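Minutes of the Wednesday evening meeting, March
Trulard Home Helpers Group
Started 7:05 p.m., finished a little before 9

I took the notes again, so if I got something wrong, write to me and I'll fix it before the next one. I type the way I talk, you all know that by now.

1. Last month's minutes

Read and accepted. One correction: the Fuduta quote was for the two-year plan and I'd put it down as one year. My mistake, sorry!

2. The Cimimov hand-held gripper kit

This took up most of the evening (and most of the cookies). We've had the kit on trial for a month now, and the question on the table was whether we keep it, send it back, or ask for more time. For anyone who missed the February meeting, the kit is the gripper you hold and work yourself, with a camera on it. You do a household chore with it, you send in the recording, and the recordings are used to train robots to do the same chore. We get the kit, the upload account and phone support as one package.

We went through the good points first. It's light enough that people with smaller hands got through a whole session, although two of us wanted a wrist strap. The blue finger pads got a lot of praise. They grip cotton well and they don't snag, and I'd been worried about that because my own quilt has loops on it. Setup is quick once you've done it a couple of times. The first time took me most of an evening, and I had the printed guide upside down in my lap for part of it.

Then the complaints, and there were plenty. Thick bedding is a pain. You can pinch the top layer of a quilt nicely and leave the rest of it lying right there. One member said flat sheets were easy and puffy covers were a fight every single time, and heads were nodding all over the room. Small bedrooms came up too, bunk beds above all, where you're ducking under the top bunk and trying to keep your elbows off the posts. The guide has one paragraph on tight spaces and it's no help. The uploads are slow as well. Several of us leave them going overnight.

Numbers for the trial month: 20 households signed up and 19 sent something in. We uploaded 347 recordings altogether, and Cimimov accepted 126 of them. That didn't go over well. There was a long back-and-forth on whether we're doing it wrong or they're being picky. My own view, and I said so, is that the rejection notes are too short to learn from. Mine said "redo" and that was the whole message. Redo what?

Agreed: ask Cimimov for proper reasons with each rejected recording, and for a better page on bedding and small rooms. We'll stay on the trial through the next meeting and vote then. Three people wanted to vote tonight and asked me to write that down, so it's written down.

3. Sheikh folding arm

Short item. Sheikh offered us a demo of their tabletop folding arm, the kind that clamps on and does towels. The price sheet went around and there was a certain amount of whistling. It needs a clear table and it stays where you put it, so several people couldn't see where it would live at home. I'd like to see it run before I say no, and most of the room felt the same. I'll write and accept the demo, as long as there's no deposit.

4. Fuduta service plan

The plan covers repairs and swaps for the gripper kits if we decide to keep them. The sticking point is finger pads, which count as "wear parts" and aren't covered. We thought that was cheeky, seeing as the pads are what wears out. Left open until the Cimimov vote.

5. Anything else

The charging cables are getting mixed up. Please put tape with your initials on yours. I've got two that aren't mine and one of mine is missing.

Somebody asked if we could start at 6:30 so the people with a long drive get home at a decent hour. No objections, so 6:30 it is next time, same room.

To do before the next meeting:
Me: letter to Cimimov, reply to Sheikh, ask Fuduta what pads cost by the pack.
Everyone: at least one bedding session, and save your rejection notes, even the one-word ones.

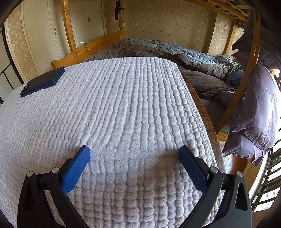

Cimimov gripper over a white quilted cover, bunk bed behind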